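Clitmont Forums > Food & Drink > Cider, Mead and Other

Topic: Jetcombe dry cider, new recipe or only bad batch?

moss_and_malt
Hello all. I bought two bottles of the Jetcombe dry on Saturday and I do not recognize it. Before it was sharp, with a little bit of barnyard in the smell, and now it is sweet like apple juice from a carton. The label still says dry. Did they change something, or did I get a bad batch?

I am not a native speaker, so excuse me if my tasting words are strange.

pressday
Your words are fine. I had the same in April. I think they sweeten it back now so it sells better in supermarkets. They do not write it on the bottle.

Grundik_fan
I disagree with pressday. Jetcombe uses whatever apples come in that year, and if the fermentation stops early you get more sugar. It is normal for small cider. My last bottle was as dry as always, so how can it be a new recipe?

pressday
What is the batch number on yours? It is printed on the neck, very small.

Grundik_fan
418.

moss_and_malt
Mine are both 425, I had to use a lamp to read it. So maybe we are both right. I would like to try one more from your batch if a shop still has it.

tartpear
For me the question is why people still buy Jetcombe when Grímsdóttir makes a dry one that is really dry. I took the train to visit them last month and stayed one night in the guest house near the orchard. We tasted five ciders and the last was so sour that my wife put hers down and asked for water. I loved it. The room was simple and clean, and breakfast had their apple butter, which you cannot buy anywhere else.
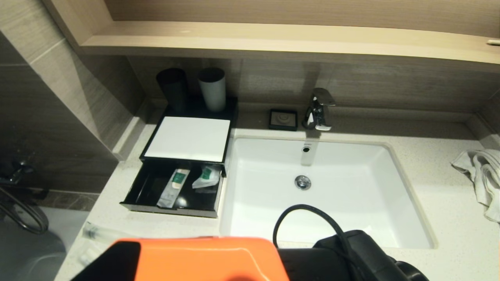 Bathroom sink at the guest house

moss_and_malt
Thank you, it looks like a nice place. Do they ship?

tartpear
Only by the case, and a case is 25 small bottles. Too many for one person, but you can share with a friend.

Grundik_fan
Grímsdóttir is good but you pay double. And very sour is not the same thing as dry. A cider can have a lot of acid and also sugar, and people mix this up all the time.

tartpear
I know the difference, thank you. The one I mean had no sweetness at all.

pressday
Back to Jetcombe please. I wrote to them about the sugar and I will post the answer when I get it. If somebody has an older batch in the cellar, please do not drink it yet, I want to compare.

moss_and_malt
I have one from last year behind the potatoes. I will keep it closed until you write.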